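Speaker notes: setting up one large room for shared hands-on work

Slide 1 – opening

Thank the hosts. Say who I am and that I fit out workrooms for small firms. Twenty minutes of talk, then questions. Ask people in the back if they can hear me before going on.

Slide 2 – what the Urus job was

One open floor, no inner walls. The client wanted benches, storage and a meeting corner in the same space. First budget was 2000 for furniture and 600 for lighting. Mention that both figures left out labor, and that I should have asked about that in September when we started.

Slide 3 – benches first

Put the benches on the plan before anything else. People standing at work need room behind them for someone to walk past with a box. We taped the outlines on the floor and left them for two days. Two benches moved after that. Show the tape plan, then the final plan. Don't read the labels out, they are on the handout.

Slide 4 – storage

Perić supplied the shelving. Open shelves for things used daily, closed cabinets for the rest. We bought 100 bins and labeled them on the short side, then had to relabel them on the long side when the shelves went in sideways. Pause for questions here if the room seems slow.

Slide 5 – cables and floors

Keep walkways clear. Power from the walls where possible, floor boxes only under benches. Mestard makes a low cover that we used in one spot by the door. It works but it catches cart wheels – say so if asked.

Slide 6 – sound

Open rooms with hard ceilings carry voices. Felt panels helped in the meeting corner. They did little for the benches. Skip this slide if we are past twelve minutes.

Slide 7 – ceiling and light

Leave this one up while talking. Point to the white ceiling with its corrugated panels, the broad beam, and the long fluorescent fixtures on the left. Two of them are farther back, above the window area.
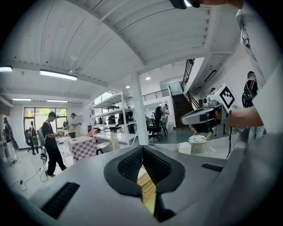 Malsha Samarakoon
Workroom planning and fit-out
02/12/2025

Main point for this slide: plan the lights and the benches together. Long fixtures throw a band of light, and a bench set across the band gets a bright middle and dull ends. Run the bench along it where you can. Near windows, put those lights on their own switch so they can stay off on bright days.

White ceilings spread light well. They also add glare on pale surfaces, so I ask for matte bench tops.

Slide 8 – costs at the end

Furniture stayed at 2000. Lighting went over, mostly for the extra switches. Give the reason in one sentence and move on.

Slide 9 – questions

Likely ones: how long it took, whether carts fit between benches, who cleans the felt panels. Handouts are by the door.

Related items
Nirnumora: notes on moving a workshop in stages
Shelving for mixed-use rooms
Floor tape plans, blank sheets
Switching plans for window-side lights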